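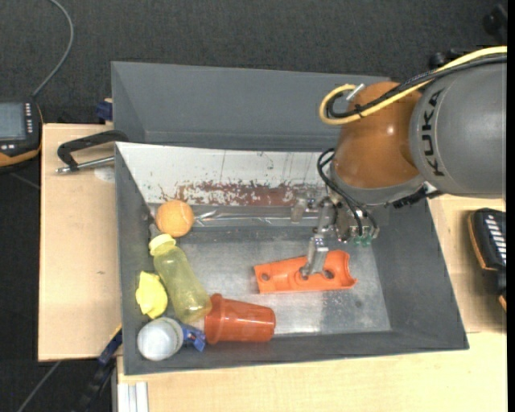 Archive Diary: Saturday, Relocation of the Map Collection

The reading room was closed to the public at 8:30 a.m. and the first cart left the Groller building shortly after nine. The department had planned to begin with the county survey sheets. The elevator was occupied by the electricians until mid-morning, so work started with the rolled maps on the ground floor instead.

The full collection stands at 3,864 sheets. Of these, 1,027 are classed as fragile and may be moved only in flat folders, with a sheet of tissue on each side. The remainder may travel in their existing drawers, provided the drawers are strapped. This rule was read aloud to all staff before the first cart was loaded.

By noon the rolled maps had been received at the Zillton annex and entered in the register. Two tubes had no label. One holds a drainage plan that matches an entry in the old card index. The other contains a harbor chart, signed in pencil, for which no entry has been found under any heading. It has been given a temporary number and placed on the top shelf of the intake cabinet.

Lunch was taken in two shifts.

The afternoon was given to the Lương bequest, a group of river maps received many years ago and never fully cataloged. The donor's own numbering was kept in place. It runs from east to west and skips without explanation between the lower river and the delta. Staff are reminded that these numbers are not to be erased, even where they conflict with ours. A note on the conflict will be added to the finding aid when time allows.

The humidity reading in the annex was higher than the department would like at 2 p.m. and had come down by the close of the day. The door to the loading area had been propped open with a chair. A written notice has been posted on it, and the chair has been returned to the reading room.

At 3:15 p.m. the question of the Ukau folios came up again. These are oversized and will not fit the new cabinets in either direction. Folding is not permitted. The department will request 12 wide shelves from the supplier and, until they arrive, the folios will remain in the Groller building under the present lock - the key is signed out at the front desk as before.

One cabinet was found to have a bent runner on the third drawer. It was emptied and marked out of service.

The last cart was unloaded at 4:50 p.m. The register was checked against the cart slips, and one slip was found to have been entered twice. The error was corrected in red and initialed.

Outstanding for the next working day: the county survey sheets, tissue for the fragile folders (the supply is down to one box), and a reply to the insurance office on the revised transport form.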